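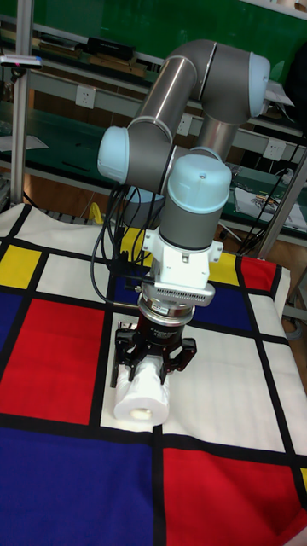
Trastelent opens orders for Briduler tabletop handling kit

February 2022

Trastelent has opened orders for Briduler, a tabletop handling kit for labs and small workshops that already own a six-axis collaborative arm. The kit covers the end of the arm and the software behind it: a two-finger gripper, a force-sensing coupling, a mounting bracket, a cable set and a license for the Skasine grasp planner. The arm itself is not included.

The first batch is limited to 100 units, with shipping due to begin in June. Buyers in that batch may order no more than 2 kits per site.

Briduler is aimed at work with light, soft or irregular household goods - paper rolls, sponges, folded cloth, small cartons. These are awkward for grippers set up around rigid parts, as a position-only close command will either crush the item or let it slip. The kit closes on force instead. The operator sets a limit for each item class, and the fingers stop when the limit is reached. The coupling reading is then used during the lift to check that the load on the wrist matches the stored weight for that class. If it does not, the arm stops and the grasp is logged as a fault.

Skasine ships with 161 stored item profiles. Each holds a finger opening, a force limit, an approach direction and a release height. Profiles are plain text files and can be copied and edited by hand. A paper towel roll, for instance, has separate profiles for lying on its side and standing on end, and the planner picks between them from the camera input. Users supply their own camera, and a list of supported models is included with the documentation.

Trastelent says the planner does not need a plain background. Testing was carried out on printed tablecloths with strong color blocks and heavy lines as well as on bare surfaces, and the company recommends that users repeat the calibration routine whenever the table covering is changed. The routine must also be run after any change to the camera position.

Setup requires a network connection to the arm controller and a free mounting face at the wrist. External cable routing is standard. The supplied set runs outside the arm, and the manual asks users to leave a slack loop near the wrist and to step through the full range of wrist rotation at low speed before the first program is run. An internal routing option is not planned.

Some limits apply. The release includes no support for suction tools, and only one gripper can be driven per license. Wet items are outside the specification. The force limit is not a safety function - the arm's own protective stop settings remain in effect, and a risk assessment of the full cell is left to the buyer.

The kit is priced at $1,100 with one year of Skasine updates. Replacement fingers are sold separately. Existing users of Nikzad, Trastelent's earlier fixed-stroke gripper, can keep their bracket and cables and buy the remaining parts as an upgrade, although Nikzad program files must be converted before use. The converter is a free download and runs from the command line.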